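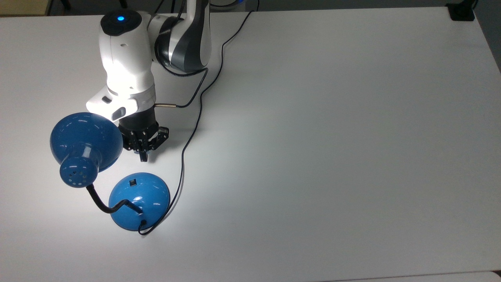 **Entry prepared by the Editor, Alville Workshop Encyclopedia**
*Section: Automation and small machines*

# Araya bench arm

The **Araya bench arm** is a table-mounted robot arm assembled and maintained at the Alville shared workshop. It is used for handling household objects on a flat work surface, and in particular for the lamp exercise described under *Use*. The name refers to the build as a whole, including the table, the cabling and the control software, and was taken from the workbench on which the first version was put together.

## Background

The Alville workshop began as a joinery and metalwork space shared by its members. Interest in automation grew out of a small evening group that repaired printers and sewing machines. The group first attempted an arm of its own design, driven by hobby servos and cut from sheet aluminium. It could lift a paper cup but sagged at full reach, and the design was given up after one winter.

A second attempt used a ready-made arm bought second-hand, with the members supplying everything around it. This remains the basis of the present build. A sister workshop at Cerside followed the same plan with a shorter table and has exchanged parts and notes with Alville ever since.

## Construction

### Arm and wrist

The arm has a glossy white outer shell with dark bands at the joints. A black cap on the wrist housing carries a small blue indicator light. Neither workshop has altered the arm itself, and the members' rules forbid opening the shell. Work on the build is confined to what is attached to the wrist, to the mounting and to the software.

### Gripper

The gripper is a black parallel type with jointed metal fingers. It is fitted below the wrist and takes its power and signals through a separate cable, which leaves the gripper body by a short metal connector. The first cable was too short for the outer part of the table and pulled tight whenever the wrist turned. Its replacement was cut with a generous loop, at the cost of some slack near the work.

Finger pads have been the subject of more discussion than any other part. Bare fingers mark painted metal and slide on glazed surfaces. Pads cut from bicycle inner tube hold well but wear quickly and leave black traces. The Cerside build uses silicone sheet, bonded with a contact adhesive that must be left overnight.

### Table

The table has a plain white top. The surface was chosen for ease of cleaning and because dark parts dropped during assembly are easily found on it. Its legs stand on rubber feet, and a crossbar was added after early trials in which the whole table rocked at the end of each fast movement.

### Control

Movements are recorded by guiding the arm by hand and storing a series of positions, which are then played back at a chosen speed. The control program, known as Mirnirby, was written by members and runs on an old office computer. A session file in Mirnirby may hold up to 500 stored positions. Most exercises need far fewer, and the standard lamp exercise uses 14.

Mirnirby has no means of recognising an object. It assumes that each item has been placed where it was when the positions were stored. Members therefore mark the starting place with pencil or removable tape before a long series of runs.

## Use

### The lamp exercise

The best-known task carried out on the build involves a desk lamp with a wide blue shade, a black gooseneck and a domed blue base. The lamp is laid on its side on the table. The aim is for the arm to take hold of it, raise it and set it upright on its base.

The exercise was adopted because a lamp of this kind combines several difficulties in one cheap object:

- The shade is smooth and curved, and offers the fingers little to hold except its rim.
- The gooseneck bends under load, so that the base does not always follow the movement of the shade.
- The power cord trails from the base and can catch beneath it.
- The shine on the paint makes the lamp hard to locate by camera, a matter of concern to members who have tried to add one.

Three holds are in general use. A hold on the rim of the shade is the easiest to reach but tends to twist the gooseneck. A hold on the socket housing is firmer, though the small ventilation holes in it are apt to catch on worn pads. A hold on the gooseneck close to the base gives the best control of the base and is the one taught to new members – it also requires the lowest approach, and leaves little space between the fingers and the table.

The workshop log lists 361 runs of the exercise. The log does not record which hold was used in the earlier entries, and comparisons between holds drawn from it should be treated with care.

### Other tasks

The arm has also been used to stack tins, to turn the pages of a ring binder and to hold small castings steady for photography. An attempt to have it sand a chair leg was stopped on account of dust.

## Safety and working practice

The lamp is never connected to the mains during a run. Loose cable on the table is checked by hand before each playback, as both the gripper cable and the lamp cord can lie within reach of the fingers. New sequences are first played at 5 per cent of full speed, with one member at the stop button.

Sessions are held on Saturday, when the woodworking machines are not in use. Members must complete a short induction before guiding the arm.

## Related builds

The Cerside build differs chiefly in its table and finger pads. It also runs Mirnirby, though in an older version that cannot pause in the middle of a sequence. Session files can be moved from Alville to Cerside only after the heights have been corrected for the lower table.

## See also

- Gripper pads
- Hand-guided recording
- Mirnirby (control program)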